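# Come and fold socks with us: paid demonstrators wanted at Wesora

Wesora is looking for people with patient hands to help teach a learning system how to handle laundry. You'll hold a pair of grippers, work at a table, and do small household jobs over and over while we record how you do them. No technical background needed! 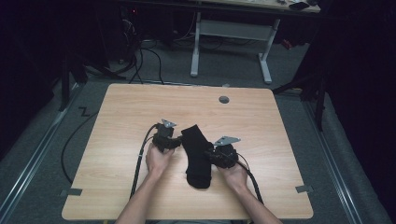 ## What you'd be doing

Our current project, Tunier, is all about soft things: socks, tea towels, T-shirts, pillowcases. Hard objects keep their shape when you pick them up. A sock doesn't, and that's what makes it such a good problem (we could talk about socks for hours, and at lunch we often do). The system learns from examples made by people, so it needs plenty of them, from plenty of different hands.

A typical session goes like this:

- You take a gripper in each hand and we start a recording.
- You do one short task, such as folding a single black sock in half or turning it over.
- You put the item back on the table, a bit differently each time, and go again.
- Every so often we swap the item or change the task.

Fumbles are welcome. If you drop a corner, pick it up and carry on as you normally would. We keep a lot of those recordings, as a system that has only seen perfect folds gets stuck the first time something slips.

So far we have 1357 sock recordings, and 508 of them came from left-handed people. We'd love more from everyone, and especially from people who fold in some odd way they learned at home.

## Hours and pay

Sessions run for 3 hours with breaks whenever you want them, and you can book one or two a week. We're filling 8 places to begin with. The work is casual and paid by the hour, including your training session, which is paid at the same rate as everything after it. Placements run until the end of February, with a good chance of more work when we move on to bedding.

The studio is on the ground floor of the Miettinen building in Prullirska. There's a tram stop at the corner, bike parking in the courtyard and a step-free entrance on the north side. Tea, coffee and a frankly excessive supply of biscuits are in the kitchen.

## Who we'd like to hear from

You should be 18 or over and comfortable using both hands for a few minutes at a stretch. The grippers take a little getting used to, and most people find their rhythm by the end of the first session. If you have a sore wrist or shoulder, tell us and we'll talk through what might suit you — some tasks are much gentler than others.

You don't need to be fast. We care far more that you can stay steady on the fortieth sock, and that you'll speak up when an instruction makes no sense.

## What we record

We record your hands and forearms, the table, and how the grippers move. We don't keep sound. Please leave rings and watches in the locker, and wear plain sleeves or push them up. You'll get a consent form to read at home before you sign anything, and you can ask us to delete your recordings at any time during your placement.

## How to apply

Send us a few lines saying which days you're free, which hand you write with and what you like doing with your hands. Knitting, pastry, bike repairs, card tricks, anything at all! There's no need for a résumé. Mark your message "Tunier demonstrator" and send it through the contact form on the Wesora site, or drop a note at the front desk in Prullirska.

We're reading applications as they come in and will reply to everyone, whichever way it goes. If we think you'd be a good fit, we'll invite you in to try the grippers before you decide.

Posted Thursday, October 9, 2025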